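The Mug Test

By the time Melau sent the arm, Naomi Biwott had run the breakfast counter at the Starnard building for seven years, and she had been promised help before. Help had been a scheduling app. Help had been a man named Oskari Koivisto who gave a talk about flow.

Oskari came back in January with a laptop. He showed her the practice kitchen, where the arm did its learning before anyone let it near hers.

"It's done this 116 times since last night," he said.

"Done what?"

"The mug."

She leaned in. Marble counter, one loaf, brick walls no one had ever splashed. 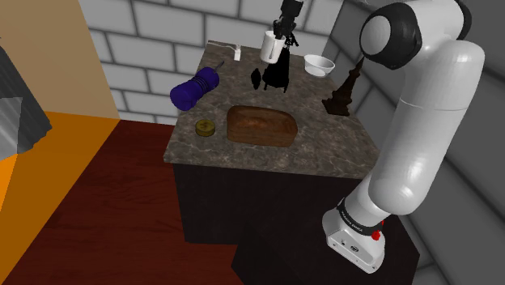
The practice kitchen, as Naomi saw it on Oskari's laptop.

"Who put the Eiffel Tower there?" she asked.

"Clutter. It has to learn to work around things."

"My clutter is Eduardo."

Eduardo Pangilinan, who did the toast and the eggs, laughed, but not for long. He had seen the new schedule. It had 12 of his hours on it marked "shared," and he had asked two people what shared meant and gotten two answers.

"And when somebody wants the mug back because there's lipstick on it?" Naomi said. "When they're crying because of their review, and they want to stand here a minute?"

Oskari typed something. She hoped it was that, but it looked like an email.

The real one was bolted down on a Tuesday. It was slower than Eduardo and very careful, and people filmed it for a week. After that they stood in front of it looking at their phones. Naomi's new job was to wipe down around it and press a button when it stopped. The raise was 60 cents an hour - she checked the letter twice.

Eduardo moved to the loading dock. Some mornings he still came up before his shift, and she made his coffee herself, at the far end, where the arm couldn't reach.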